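Card sorting assistants, part-time

Zavamo is looking for 2 people to sort small printed picture cards into slotted cardboard organisers. The work is done at a table, mostly sitting down, and you will be in a room with other people.

You will take cards from a mixed pile, put them in the right row and note each finished set on a laptop. A full set is 84 cards. We will show you the order on your first day.

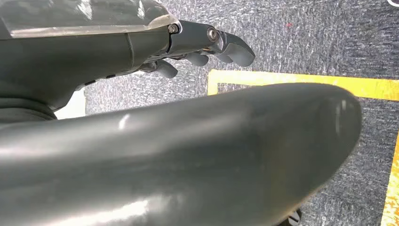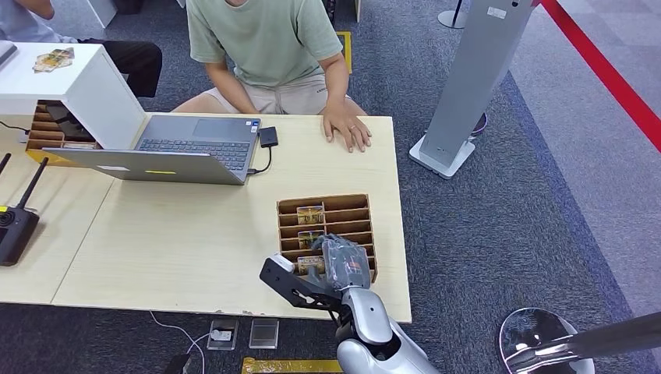
Second picture: the sorting table, with cards in the cardboard organiser.

You need good eyesight (glasses are fine), some patience and basic computer skills. No experience is asked for. The room is carpeted, so please wear clean indoor shoes.

To apply, write to Mei-kuen Lau at Zavamo, quoting reference 719, and say which mornings you are free. Applications close at the end of February 2026.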